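Sample storage and records check – maternal serum study, Truston site
Filled in by L. Santoro, walked round with Shazia Shaikh. April round.

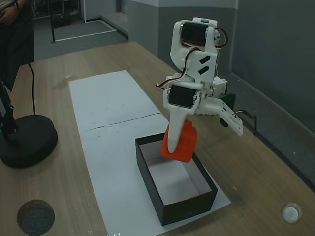 Freezer room first, as per the list. Minus 80 unit, main (Wikel upright). Door seal checked, some ice along the bottom edge, wiped out. Alarm tested at the unit and at the front desk, both sound. Display and the independent probe agree within a degree. Rack map on the door is out of date, still shows the old pregnancy cohort boxes in rack 6, they moved to rack 2. Shazia to reprint. Cable tidiness is on the list again and people keep asking what counts. In the freezer room it's only the probe lead, and that is clipped. OK.

1. Backup freezer
Temp log complete except one missed evening entry. Initial it or explain it, don't leave blank.
Space for a full emergency transfer: no. Two shelves taken up with expired control serum. Ermanno has the disposal form, has had it a while.
Result: ACTION

2. Autoantibody plates and reagents
Opened-on dates present on all Trimix buffer bottles. Lot numbers match the sheet.
One thyroid peroxidase kit past date, pulled and marked DO NOT USE. Not used for any study run, checked against the run book.
Fridge thermometer calibration sticker present and in date.
Result: OK after removal

3. Bench and spill
Spill kit at the sink end complete. Kit by the centrifuge short of absorbent pads and the forceps are gone again.
Eyewash run for the full time, water clear, tag signed.
Sharps bin over the line. Swapped while we were there. Please dont wait for the inspection to do this.
Result: ACTION (pads, forceps)

4. Centrifuge
Lid lock works. Rotor inspected, no pitting. Sealed buckets – one O-ring cracked, spare fitted from drawer.
Service record shows Morelli visit, sheet signed, copy in folder.
Result: OK

5. Consent and coding
Pulled 17 maternal files at random out of 107. All had signed consent for blood. Two had no initials in the box for follow-up of the child, which matters as the developmental visits are booked off that box. Morena Marchetti to phone both mothers before any visit letter goes out.
Code key locked up separately from the files, key holder list current.
One tube label with a surname on it, handwritten. Relabeled by code, logged as a minor deviation. Talked to the clinic nurse, who had run out of printed labels on a busy morning. More labels sent over.
Result: ACTION

6. Child visit room
Outlet covers in. Cabinet with the cleaning spray was unlocked, child height. Locked now, but the catch is weak and needs replacing.
Toys wiped and sheet signed after each visit, except the last one on the page.
Noise: door closer still slams. A few parents have mentioned it, and for some of these kids a bang like that ends the session. Mirko Zuccaro asked for a soft closer last round. Asking again.
Result: ACTION, second time for the door

7. Shipping
Dry ice gloves and face shield on the hook. Vent in the packing area running. Courier forms have the old phone number for us, cross out and correct until new ones come.
Training: everyone current except Ermanno, refresher due.
Result: OK with comments

Comments
Better than last round overall, esp. the freezer logs. Child follow-up consent is the one I'd fix first. Backup freezer space next – if the main unit goes down overnight there is nowhere for roughly a third of the boxes.
Shazia disagrees on the deviation in item 5 and wants it as moderate. Noted here, Morena to decide.
Recheck of open items with Mirko at 2 pm once the pads and cabinet catch have arived.

Signed L.S. / S.S.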